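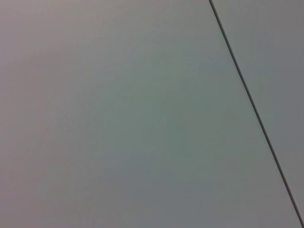

How a Workplace Plans and Pays for a Robot

Learning resource for Years 5 and 6
Bramthorpe Centre for Making and Technology

Words to know

Budget: a plan that shows how much money there is and how it will be spent.
Quote: a written price from a seller. It tells the buyer what is included.
Gripper: the part of a robot that holds things.
Work surface: the flat area where a robot does its job.
Maintenance: the cleaning, checking and fixing that keeps a machine in good order.

Why planning comes first

A robot can look like one single thing to buy. In most workplaces it is many things bought together. There is the arm, the gripper, the controller that sends instructions to the arm, and the bench or table underneath. There are cables, covers, safety guards and spare parts. People must also learn how to use the robot, and lessons cost money too.

Because of this, a workplace will usually spend some months planning before it orders anything. The people who will use the robot are asked what they need. The people who look after the building are asked about power points, floor space and doorways. The people who look after the money are asked how much can be spent this year and how much must wait until the next.

Step one: Describe the job

Planning begins with the job. The machine is chosen later. At Bramthorpe, staff write a short description of the job on a single page. The page answers these questions:

What will the robot pick up, move, sort or wipe?
How heavy are the objects?
How often will the job be done?
Who will work near the robot?
What happens if the robot stops?

A robot that moves empty cups does not need to be as strong as a robot that moves bricks. Strong robots cost more, take up more room and need larger guards. A clear job description helps a buyer avoid paying for strength that will never be used.

Step two: Plan the space

The next step is to measure. A robot arm can only reach so far, and everything it needs must be within its reach. The planners draw the room from above and mark where the robot will stand. They then draw a circle around it to show how far the arm can stretch.

The work surface is planned at the same time. When a camera is fitted near a robot's gripper, it can see the surface from very close. A plain grey panel fills almost the whole view, and a thin, dark line marks the place where two panels appear to meet. A person standing in the room might hardly notice such a line. A planner should think about it with care, for several reasons.

Small things such as washers or beads may catch in a gap. Crumbs and dust may collect there and need to be cleaned out. If one panel sits higher than its neighbour, a sliding object may bump against the edge. A computer program that looks for objects by their outlines may also need to be taught that a dark line is part of the surface.

The colour and finish of a surface matter as well. A very shiny surface can reflect lamps and windows, and bright spots can make it hard for a camera to find an object. Many buyers ask for a matte finish, which means a finish that is not shiny. Even a matte grey panel may look slightly pink in one part and slightly green in another when a camera sees it up close. Planners should allow time for testing the camera with the lights that will be used every day.

Step three: Make a list of costs

Once the job and the space are understood, the costs are written down. They are placed in two groups.

The first group is for costs that are paid once. These include the robot arm, the gripper, the bench, the guards, delivery and setting up.

The second group is for costs that come back again and again. These include electricity, new gripper pads, software fees, yearly safety checks and training for new staff.

It is easy to remember the first group and forget the second. A family that buys a bicycle may need tyres, a helmet and brake pads later on. A robot has needs of its own, and a good budget sets money aside for them.

A sample budget

The Bramthorpe Centre used the following list when it planned the bench area for its small sorting robot, known as the Pestero. The prices are in dollars and cover the bench area only. The arm was paid for from a separate budget.

Surface panels and frame: 1200
Lights: 340
Gripper pads and spare parts: 251
Cleaning supplies: 49
Cable covers: 40
Warning signs and floor tape: 11
Money kept for surprises: 109

Total: 2000

The line called "money kept for surprises" is sometimes called a contingency. It is used if a price goes up, a part breaks or somebody finds that a cable is too short. If the money is not needed, it can be saved for the following year.

Step four: Ask for quotes

A careful buyer asks more than one seller for a price. The Centre received quotes for its bench from two suppliers, Russo and Grirkura. The Russo quote had the lower price for the panels. The Grirkura quote was higher, but it included delivery, fitting and a visit to check that the panels were level.

To compare the two fairly, staff added the cost of delivery and fitting to the Russo quote. The prices were then nearly the same. The Centre chose Grirkura so that one firm would be responsible for the whole bench.

When reading a quote, a buyer should look for the following:

What is included in the price?
What must be bought separately?
How long will delivery take?
How long is the warranty? (A warranty is a promise to repair or replace something if it has a fault.)
Can spare parts be bought on their own?

The last question was important for the bench. A surface made from separate panels can sometimes be repaired by changing one panel. A surface made in one large piece has fewer gaps, but the whole piece may need to be replaced if it is badly damaged. Both choices are sensible, and the right one depends on the job.

Step five: Decide when to buy

Budgets are usually made for one year at a time. At Bramthorpe, requests for new equipment must be handed in by the end of October. Requests that arrive later are kept for the next round.

Some items must also be bought in the right order. The bench has to be fitted before the robot can be bolted down. The power points must be ready before the robot is switched on. Training should be booked close to the day the robot starts work, while the lessons are still fresh in people's minds.

Step six: Look after what was bought

After the robot is set up, it is added to the equipment register. This is a list of everything the Centre owns that needs regular care. The register shows when each item was bought, when it was last checked and when it may need to be replaced.

The work surface has its own line in the register. Staff wipe it down, look along the seams for dirt and check that the panels are still level. Scratches are written down with a note of where they are. These notes help the Centre plan its next budget.

Activity: Plan your own robot bench

Work with a partner. Choose a simple job for a robot, such as sorting pencils by colour or putting blocks in a tray. You will need paper, a ruler and a pencil.

1. Write two or three sentences that describe the job.

2. Draw the work surface from above. Show where the robot will stand and where the objects will go.

3. Decide whether the surface will be one piece or several panels. If you choose panels, draw the seams. Keep them away from the places where small objects will be picked up.

4. Choose a colour for the surface. Your objects should be easy to see against it.

5. Make a list of costs in two groups: costs paid once, and costs that come back.

6. Share out a budget of 2000 dollars for the bench area. Remember to keep some money for surprises.

7. Swap plans with another pair. Ask them to find one thing you have forgotten, then change your budget to include it.

Notes for teachers and parents

The activity takes one class period, with a second period if students are to present their plans. Calculators may be used. Students who finish early may prepare a second budget with half the money and explain which items they would keep. Printed copies of the blank budget sheet are available from the front desk at the Bramthorpe Centre.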